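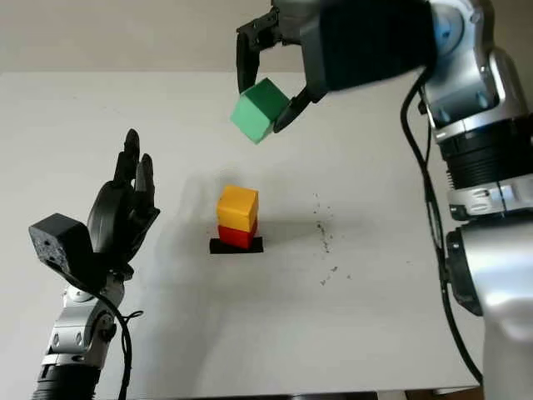 Three blocks and a base: the Kusuma stacker is coming back

Good news for anyone who missed out the first time – the Kusuma stacking set goes back on sale in June, and I've had my name down since the moment I heard. If you were at the Pridberg toy fair last year you'll remember the table near the door where grown adults were holding their breath over a tower three blocks high. I was one of them. My tea went cold.

The set couldn't be much plainer. You get a red cube, a yellow one and a pale green one, all wood, and a flat black square to build on. The order is always the same: red goes down first, yellow on red, green on top. Then you take it apart and do it again. I know how that sounds when it's written down, and I can only say that I bought mine for a four-year-old and it lives on my desk.

Wendy Clegg makes them in her workshop in Ferkar, where she used to do mostly stair parts and the odd rocking chair. She made 109 sets for the first run and thought they'd see her through to the following spring. They were gone well before that, and by the time she closed the waiting list there were 231 names on it (some of them, she suspects, the same person with two email addresses).

"I'd put the saw away for the night and there'd be another message," she told me. "People wanted to know if I'd do a blue. I'm not doing a blue."

So there you are. No blue.

What has changed is the base. The old one was a bit bigger, and Wendy felt it let people off too lightly, as you could plonk the red cube down more or less anywhere and still have black showing all the way round. The new one is only slightly wider than the blocks, so you notice straight away if the bottom cube has gone down crooked. She's also gone for a softer green, nearer to mint, after a few customers said the old shade looked like a snooker table.
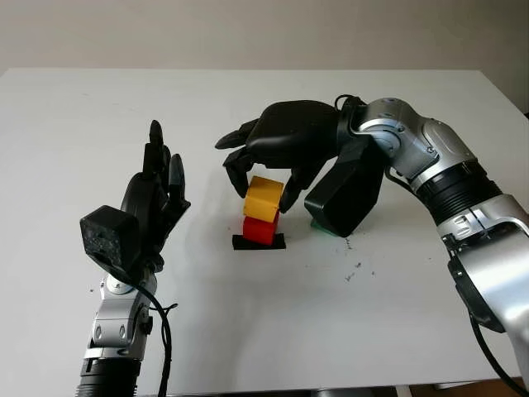

The yellow one is the troublemaker. Ask anybody who has spent an evening with a set and they'll tell you the same. Red sits on the base and behaves itself, green gets all your attention at the end, and in between you let go of yellow a touch too soon and it's shuffled over to the left. Mine always goes left! I've tried the other hand, I've tried sitting down, I've tried a spirit level borrowed from my brother-in-law. The tower still stands up perfectly well with a bit of an overhang, it just nags at you.

I asked Wendy if there was a trick to it and she said to look at the corners and forget about the faces, then let go one finger at a time. Well, I went home and did exactly that, and I'd say I'm a little better. She also said not to squeeze. If you've got a tight grip on a block it comes away with you when you open your hand, and then you've moved the whole lot.

Hanna Dmytriv, who sells the sets from her shop, Nimau, on the corner by the bus station, has a different view and told me so at some length. She thinks everyone is far too fussy about straight edges. Her sample set has been on the counter since the first batch came in, it has been handled by half of Pridberg, and the corners have gone soft and the paint has thinned enough in places to show the grain. She likes it better that way. "You can see where people's fingers go," she said, turning the yellow cube round to show me. She won't be swapping it for a new one when the next lot arrives, and she says children go for the old blocks every time.

I did wonder about doing more with only three cubes. A few people at the fair were asking for a fourth, or a longer set you could build into a proper wall. Wendy has had a go at a five-block version at home and gave up on it. With five, she says, you start rushing the bottom ones to get to the interesting bit. With three, there isn't any boring bit to rush, and I think she may have a point, although I'd still have bought the five.

If you're thinking of one as a present, the thing I'd mention is that it wants a clear, flat surface. We tried ours on a tablecloth and it was hopeless. A plain white table is lovely for it, the colours really sing and you can see the shadow of the tower creeping over to one side as the afternoon goes on. I've wasted more time on that than I'd like my editor to know about. Kitchen worktop is fine too, if you can keep the toast crumbs off it – a single crumb under the base and the whole tower leans.

Oh, and the blocks don't come in a box any more. Wendy has switched to a drawstring bag, which she sews herself in the evenings, so the base goes in flat along the back and the cubes drop in on top.
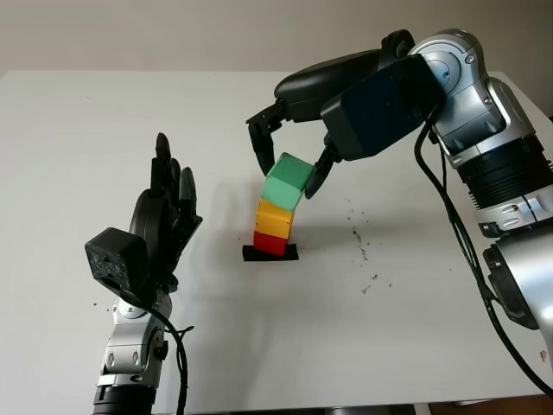
How to get one

The new sets cost £24 each and there's a limit of 2 per household this time. If you were on the old waiting list you'll get first pick, so look out for an email from Wendy and do check your junk folder. Anything left over after that goes on the shelf at Nimau, where Hanna will put one by for you for a few days if you ring and ask nicely. Spare bases can be ordered at the counter as well, for those of us with an older set and a strong urge to make life harder for ourselves.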